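Breltuncombe's lunch club is back, and it has a proper kitchen

I've been going on about this since March, so forgive me if you've heard it from me over the garden wall already, but the lunch club is finally open again! The doors of the old Nandell hall went back a little before noon and by half past there wasn't a spare chair to be had. I ended up eating my soup perched on the piano stool (no complaints, it was leek and potato).

If you don't know the history, the club had to stop when the boiler packed up, and then the floor went, and then the whole thing dragged on for 2 winters. Solange Marty, who has run it for longer than she'll admit, kept a few people fed from her own house in Flatmont while the rest of us made do with sandwiches.
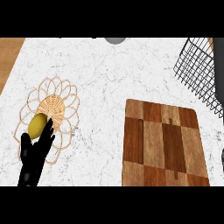

Lunch is still pay what you can. There are 73 names on the list now and Solange reckons the hall will manage some 92 if the trestle tables go in sideways, which I'd like to see. Eyerusalem Assefa is doing the cooking to begin with and she's promised a lentil stew next time that I've had at her house and can thoroughly recommend. Bring a tub for leftovers.

I asked Lieven Nijs, who was on the washing-up and soaked to the elbows, how it had gone. "Loud," he said, and went back for more plates. It was, too. I'd forgotten how much noise a room full of people makes when they haven't seen each other properly for ages.

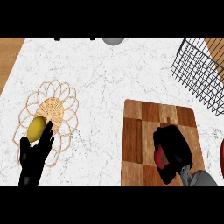
White marble worktop with a black wire basket.

They could still do with drivers for anyone out past Marchuk Lane, and somebody with a strong back to shift the tables afterwards. Have a word with Kenji Oyelaran at the hall any morning before eleven, or leave a note in the box by the door. Puddings are also welcome, and I'm told there was a shortage of custard.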